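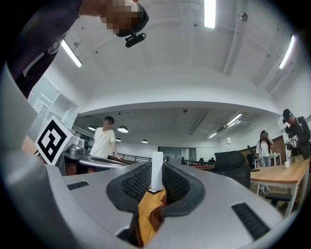
Open white shelves against the wall, and one small white piece standing up on the wood.

Big tables make me messy. Give me a kitchen counter the size of a tea tray and I'll keep it spotless, but put me in front of one of those long curved worktops at the Flurkmont workshop and within an hour I've spread out to both ends (and usually into the next person's space, sorry). So these are the tips that have stuck with me after a couple of years of sharing tables, and most of them have followed me home to my craft desk too.

Stand small things up. I started doing this with little boxes and flat pieces that kept vanishing under paper. Something lying flat gets covered, then leaned on, then swept into the trash with the scraps. Stood on end it catches your eye! It won't work for anything top-heavy, so those go in a shallow dish.

Leave the shelves empty until you know what you need. I love an empty shelf, and I know how hard it is not to fill one. When we put up the Stuletti unit in my back room I waited 2 weeks before a single thing went on it, and in that time I kept a list of whatever I had to get up and fetch. Those things got the middle shelves. The stuff I would have put there on day one (a glue gun I use at Christmas, jars of odd screws) is now up top, where I need the step stool.

Pick a parking spot for your phone. Mine is the left corner of the table, face down, always. Before that I'd set it wherever my hand happened to be and then spend ages patting around for it under the sandpaper.

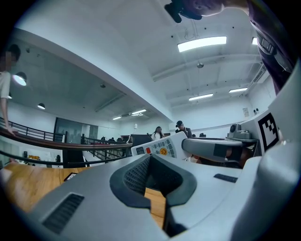
Anything with buttons gets its own spot as well, well away from the edge and away from whatever you're cutting or gluing. I once leaned an elbow on a remote and had the shop fan blasting a tray of sawdust across the room. Now remotes and switches sit toward the back of the table, buttons facing up, cords tucked behind.

Wipe wood and painted tops differently. For the bare wooden tables I use a cloth that's barely damp, go with the grain, and dry straight after. The gray and white surfaces can take a squirt of dish soap in warm water. I keep two cloths, one with a knot in the corner so I know it's the wood one. For sticky label gunk, a dab of cooking oil on the painted top, leave it 13 minutes (I set the oven timer, and that's how long it took the first time I tried it), then soap it off. Keep the oil off raw wood, it leaves a dark patch and I have one to prove it.

If your workroom is upstairs with a railing, as ours is, keep the strip of floor beside it clear and don't rest tools on top of the rail. A dropped pencil is funny, a dropped clamp isn't. Same goes for jackets. They slide off, and then somebody has to go down for them.

Label the shelf edge and leave the box plain. Boxes move around! I used to redo my labels every month. I bought a roll of 2000 plain stickers from Mirkura thinking I'd be labeling boxes forever, and I've used maybe one sheet's worth since I switched to shelf edges. Masking tape and a marker does the same job.

Last one is my 30-minute rule. When I've got the table booked for the afternoon, I stop 30 minutes before I have to leave, even if I'm in the middle of something. Tools first, then scraps, then the wipe-down, and whatever is half finished goes into a Siu tray with a note saying what comes next. Mine from yesterday says "sand the other side, find the small brush." I still haven't found the small brush.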